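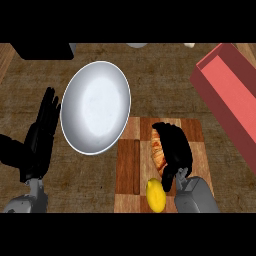

Clultovon Recipe Card Transcriptions

README and data card, release 2

What this is

2,377 recipe cards, typed out by hand and put into one table. The cards came out of kitchen drawers, church sale boxes and one filing cabinet in the town of Clultovon, where people have been telling each other how to make the same bean casserole for several generations and disagreeing about the beans. Each card is one row. Each row has the text of the card as written, a cleaned-up version for people who prefer their tablespoons spelled the same way twice, and a handful of columns describing what kind of dish it is and what state the card was in.

The set was made for anybody who works with everyday written instructions: people studying home cooking, people studying handwriting and spelling, people building recipe search, and people who want to know what to do with a can of evaporated milk. The last group is better served than I expected.

What it is not

It is not a cookbook. The recipes have not been tested. I have made a few of them and would not describe that as testing. Several leave out the oven temperature, and one leaves out the flour, which in a biscuit is a bold move. If you cook from this data, you do so with the same protection the original readers had, namely none.

It is also not a picture of how America cooks, or even how Clultovon cooks. It is a picture of what Clultovon wrote down. People write down cakes. They don't write down Tuesday night eggs.

Files

cards.csv
The main table, one row per card. UTF-8, comma separated, quoted everywhere. There are line breaks inside the quoted fields. Your spreadsheet program may take this badly.

ingredients.csv
One row per ingredient line, linked back to the card by card_id. Amounts are split out where there was an amount to split.

units.txt
How I mapped the units. Read this before you complain about "butter the size of an egg."

CHANGES.txt
What moved between release 1 and release 2.

LICENSE.txt
See the license section further down, which says the same thing with less capitalization.

Card scans are not included. Many cards have phone numbers, notes to relatives and the occasional opinion about a neighbor on the back, and the families agreed to share the recipes, not the opinions.

Columns in cards.csv

card_id
A string, the letter C and five digits. Gaps in the numbering are cards that were pulled, mostly duplicates. Do not renumber them. I did that once, between drafts of release 1, and lost a weekend.

title_raw
The title exactly as written. Includes "Good Cake," "Better Cake," and "Cake (use this one)."

title_clean
The title with spelling and capital letters fixed. Left alone if I could not tell what was meant.

body_raw
Full text of the front of the card, line breaks kept, spelling kept, underlining marked with underscores. Words I couldn't read are written as [?]. A word I could half read is written with my best guess followed by the question mark in brackets.

body_clean
Same text, standard spelling, standard unit names, no underlining. Nothing added. If the card says "bake until done," so does this column.

course
One of: bread, main, side, soup, salad, dessert, drink, preserve, other. Anything containing gelatin and called a salad is in salad. I have received mail about this. The card said salad.

source_type
handwritten, typed, clipped, or mixed. Clipped means cut from a newspaper, package or magazine and glued down. Text from clipped cards is reduced to title and ingredients, with both body columns left blank, because those instructions had a publisher.

condition
clean, stained, torn, or faded, whichever was worst. A stained card is usually a recipe somebody liked. This is the closest thing the set has to a rating system, and I would trust it over most star ratings.

attributed
yes or no, for whether the card named a person it came from. The names themselves are removed and replaced with [NAME]. This does make for a large number of titles like "[NAME]'s Rolls." There is nothing to be done about it.

box
Which collection the card came from: otard, tijani, skakley, or mixed.

The boxes

Otard is the filing cabinet. It came from the old Otard boarding house and was kept by whoever was running the kitchen, so the hands change but the format holds. Quantities are large. If you see a recipe calling for 30 potatoes, it is not a typo, and it is from Otard.

Tijani is a bakery that closed and let its working cards go. They are short, accurate and written by people who already knew how to do it. A typical body reads, in full, "mix, rest, shape, rest, bake." Weights throughout, which makes these the easiest rows to work with and the least use to a beginner.

Skakley is the neighborhood, or really the church sale that happens there every November, where recipe boxes turn up with the cards still in them. This is the largest box and the messiest. Most of the gelatin is here.

Mixed is everything that arrived in an envelope.

How the cards were typed

Every card was typed once and then read back against the original on a different day. Where the second reading disagreed with the first, the card got a third look and whoever was more stubborn lost. Handwriting got easier with practice. By the end of a box you know that a certain person's "cup" looks like "cap," and that the little squiggle after it means "heaping." Then the box ends and you start over with somebody whose sevens are ones.

No automatic text reading was used for handwritten cards. I tried it on a small stack. It turned "cream until light" into "cremate until eight," and I felt that was enough of a trial.

Typed cards were read automatically and corrected by hand.

Units

Cups, teaspoons, tablespoons, ounces, pounds and grams are mapped as you would expect. The rest went as follows.

Pinch and dash keep their names and have no number attached.
"Can" keeps the size if a size was written. Usually it wasn't. Can sizes have changed over the years and I have not guessed.
"Package" is handled the same way as can, with the same sigh.
"Size of an egg" and "size of a walnut" are kept as units, egg_size and walnut_size. They apply only to butter and lard, except in one Otard card where egg_size applies to eggs.
"10 cents' worth" is kept as text. There are a few of these and I am fond of them.
Oven words (slow, moderate, quick, hot) are kept as words in both body columns.

Known problems

The set leans hard toward dessert. If you train a course classifier on it and report a high score, please check that it isn't just answering "dessert" with confidence.

Near duplicates are everywhere. Exact copies were removed, but the same fudge appears over and over with a half teaspoon's difference, and people feel strongly that these are different fudges. If you need a clean split between training and test rows, group by title_clean first and then look at the results yourself.

The difference between T and t was not respected by everyone who owned a pencil. Where a card used a capital T all the way through, including for salt, I left the raw text alone and marked the ingredient rows as unit_uncertain. Please do not build anything that feeds people from those rows.

Torn cards may be missing steps with no sign of it. A tear along a line looks a lot like the end of a recipe.

Dates are mostly absent. People date checks and letters but not pie. Release 1 had an estimated decade column, based on paper and brand names. It was wrong often enough that I took it out, and I apologize to the two projects that used it.

The text is in English apart from a small number of Tijani cards, which drift into French for the names of doughs and drift back.

Changes in release 2

Removed the decade column.
Split ingredients into their own file.
Fixed a quoting error that had merged a pickle recipe with a pound cake. Nobody reported it, so either no one got that far or someone has a very interesting cake.
Replaced names that had been missed in the first pass.
Moved punch from "other" to "drink," where it should have been to begin with.

License

The transcriptions and the tables may be used, copied and changed for any purpose, with credit to the Clultovon Recipe Card Transcriptions. Lists of ingredients are lists of ingredients. If your family gave cards and you would like them taken out, write to the address in LICENSE.txt and they will be gone in the next release.

Reporting errors

Send the card_id, the column and what you think it should say. Please don't send what you think the recipe should say. I know it needs more salt. I read mail on Sunday, usually in the afternoon, and fixes are saved up and put out together.

If you have a box of your own, I'm still taking them. Leave the cards in the order you found them, leave the rubber band on if it hasn't melted, and don't wipe off the stains.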